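Siminmont Building Conservation List
Thread: Re: Re-grouting and surface repair in the Rindham reading rooms
From: Yi-chun Shih
Date: Oct 16, 2026

Dear colleagues,

I write in reply to the message circulated by Cathal Fitzgerald on the proposed floor and counter works at the Rindham branch. His message is quoted in part below, for the benefit of members who joined the list after June.

> The branch has two public rooms with tiled floors, and both are now
> showing open joints along the main walking route from the door to
> the issue desk. I counted 73 tiles with at least one failed joint.
> None of them has lifted. Two are cracked corner to corner and will
> need to be replaced. The remainder could, in my view, be raked out
> and re-grouted without being taken up.
>
> The difficulty is color. The grout used when the building opened
> was mixed on site and no record of the pigment was kept. The gray
> ready-mixed product used for the patch by the radiator is plainly
> wrong and draws the eye from across the room. I should be grateful
> for advice on matching, and on whether the list would support a
> full re-grout in a single color instead of local repair.
>
> I should also like guidance on the issue desk, the top of which has
> been dulled by cleaning.
>
> Cathal Fitzgerald

The technical group has considered these points, and I set out our advice in the order in which they were raised.

On the matter of local repair against a full re-grout, our position is that sound joints should be left alone. Raking out a sound joint puts the edges of the tile at risk, and a chipped arris cannot be put right afterward. Where a joint is open, powdery, or missing to more than half its depth, it should be raked out by hand. Oscillating tools should not be used in either of the public rooms. The group is aware that this is slower, and the estimate from Homura allows for it.

On color, we advise against choosing from a printed chart. Grout dries lighter than it is mixed, and most charts are produced under lighting that bears little relation to that of a reading room. The contractor should prepare three trial mixes on spare tile, allow them to cure for the period stated by the manufacturer, and set them on the floor beside an old joint that has first been cleaned with plain water. The comparison should be made once in the morning and once after the lamps have been switched on. Old joints are seldom one color throughout, and a match should be sought with the joints near the wall, where there has been less foot traffic and less floor polish.

Members have asked in the past whether a joint should be darker or lighter than the tile. The answer depends on what was there before. In the Rindham rooms the joints were meant to be slightly lighter than the tile, as they are in most of the public buildings of that period in the district. A darker joint would turn the floor into a grid, which was not the intention of the original scheme. It would also make every small variation in joint width easy to see, and in hand-set work there is a good deal of variation.

The two cracked tiles should be replaced from stock held on the premises. Mr. Fitzgerald has confirmed separately that there are 17 spare tiles in the basement store, still in their paper. We ask that no more than the two be drawn at this stage. The pattern is no longer made, and the two rooms must last on what remains. The broken pieces should be kept, labeled, and placed with the spares, as they are useful for testing cleaners and sealants.

On the issue desk, we are not able to recommend polishing. The dullness described is most often caused by residue from acidic or wax-based cleaners, and it can usually be lifted with a neutral detergent, warm water, and a white pad. This should be tried first on an area of no more than one hand's width, at the staff side of the desk, and left for a week before any decision is taken. If the surface is found to be etched, the group would wish to see it before any further work is done. Grinding compounds supplied for domestic countertops should not be brought into the building.

The branch has asked for a sum of 1,000 dollars to be set aside for materials. The group supports this, on the understanding that labor is charged to the regular maintenance line. Unspent money should be held over for the second room and may not be moved to furnishings.

Several members have asked for guidance on specifying white speckled counter surfaces beside warm tiled floors, a combination that has been put forward for the new inquiry points at Su and at the Siminmont central library. The group has no objection in principle. Gray chips of mixed size in a white ground are forgiving in daily use, and a tan or orange-brown tile with a thin, lighter joint sits comfortably next to them.

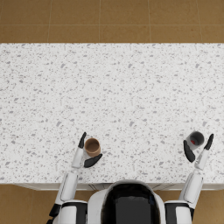

Cathal Fitzgerald has since asked that the guidance for new inquiry points be kept apart from the repair advice, as he is concerned that the branches will read the two together and conclude that the old desk tops are to be replaced. He also points out that samples approved in an office have twice been found too cold in tone once they were laid in a room facing north.

The group accepts both points. The guidance for new work will be issued as a separate note, and it will state in its first paragraph that existing desk tops are to be retained wherever they are sound. It will also require that samples be viewed in the room for which they are intended, at floor or counter height as the case may be, and that the result be recorded with the name of the person who approved it.

Members with records of grout mixes used in other branches before the present maintenance contract are asked to send them to me directly. Handwritten notes are welcome, as are receipts for pigment. Please do not send samples of grout through the internal mail – the last packet opened in transit, and the contents could not be identified.

Comments on the Rindham advice may be made on this list until the end of the month. The work itself will be arranged between the branch and Homura, and questions on closure of the reading rooms should be addressed to the branch.

Yours sincerely,

Yi-chun Shih
for the technical group
Siminmont Building Conservation List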